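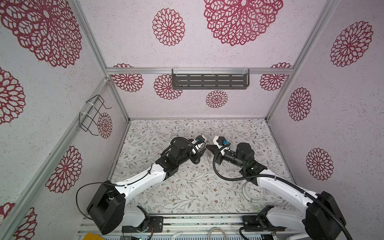 5/14/24

Up early. Box from Imhof came before I had my shoes on. I signed for it and left it on the kitchen table until after breakfast so I wouldn't open it with butter on my hands.

Lot 76, the lobby cards for Altalell. The listing said a full set of eight and it is a full set of eight, which I was not sure of until I had them all laid out on the bedspread. The title card is the best one. Colors still strong, one pinhole in each corner, a small tear at the bottom that somebody fixed on the back with brown tape. Card 5 has a water stain the listing did not mention. It runs along the left border and stops before it gets to the ship. I took pictures of it and wrote to Imhof. I'm not asking to send the set back, only for something off the price. With the buyer's fee I paid more than I had planned to.

Tomomi Nagano called while I was still looking at them. She wants the title card for her wall and I told her again I won't break up the set. She said she would give me 200 for it alone. I said no and she asked what I'd take for the whole thing, and I said I'd only had it an hour. We left it there. She has the one-sheet for the same picture, the version with the green sky, and I would trade a good deal for that. I didn't tell her so.

Drove over to Diễm Lương's shop in the afternoon with the Wadus half-sheet. It has been folded since before I owned it and the cross fold in the middle is starting to go through. She put it under the lamp and said she can wash it and back it on linen, but the red in the lettering may run, and she won't know until she tests a corner. If it runs she will stop and only flatten it. I said go ahead. She can't start right away. August, most likely, as she has a big job from a theater that is closing. She showed me a few of those. Mostly door panels, and one three-sheet that had been rolled up wet at some point and was stuck to itself for the last foot or so. She thinks she can get it apart. I wouldn't know where to begin.

She also looked at the brown tape on the title card (I had brought it in a folder) and said leave it alone. It isn't lifting and the stain hasn't come through to the front. Bought a packet of 27 sleeves from her, the last in that size.

Stopped for gas and a sandwich on the way back. Rained hard from the bridge on. The folder was in the trunk inside two bags and was fine.

Hòa Khúc had left a message about the swap meet. The tables are all taken but Trefor Probert has a full one and only needs half, so I can have the other end of his if I split the fee. I don't love sharing with Trefor. He stacks his stills in fruit boxes and people go through them with coffee in their hands, and last time they set the coffee down on my side. But half a table is all I need. I'll bring the duplicates, the pressbooks, and the two Dutby inserts if I can stand to part with them. I have had the Dutby inserts priced and unpriced three times now.

Called Hòa back and said yes. She says Thịnh Phí is bringing the soundtrack records again and wants somebody to watch his table over lunch. I said I'd do it if he watches mine.

Spent the evening on the inventory. The Altalell cards went in as number 1769. I still have a gap in the list from the year I wrote everything in the blue notebook, and I got through up to 200 lines of that before my eyes quit. Found an entry for a "jungle picture, Spanish title, torn" that I can't match to anything in the drawers. Either I sold it or it's behind something.

Left the cards on the spare bed under a clean sheet — the cat is shut out of there. Need to buy more backing board, wider than the last batch. Need to answer Tomomi about the green one-sheet without sounding like I want it.

No word from Imhof yet.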